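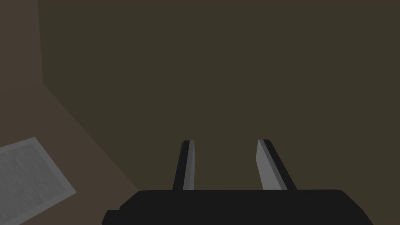
Em Gruvenstead, o trabalho de um braço robótico começa quase sempre num ecrã, muito antes de haver motores a zumbir. A equipa do Cestel passa ali os dias a afinar o Liapis, o programa que decide para onde a garra deve ir e por que caminho — e fá-lo com uma paciência que dá gosto ver, repetindo a mesma cena simulada 514 vezes se for preciso, até o movimento sair limpo.
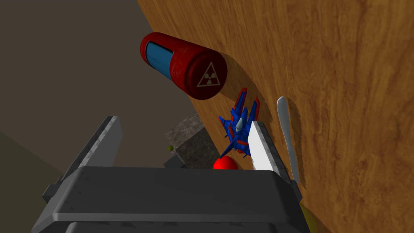

O planeamento de trajetórias é, no fundo, uma conversa demorada entre aquilo que o programa julga ver e aquilo que se atreve a fazer. O módulo de perceção, batizado Sikau, tem de separar cada coisa da vizinha antes de o Liapis propor um gesto, e uma faca de mesa pousada na madeira, estreita e comprida, pede uma aproximação bem diferente da de uma bola vermelha e lustrosa. Desde fevereiro, cada proposta é recalculada 15 vezes por segundo, o que obrigou a reescrever boa parte do código (e a beber bastante café, confessam). Faltam ainda dois módulos, o do controlo de força e o dos registos, que a equipa conta juntar à próxima versão.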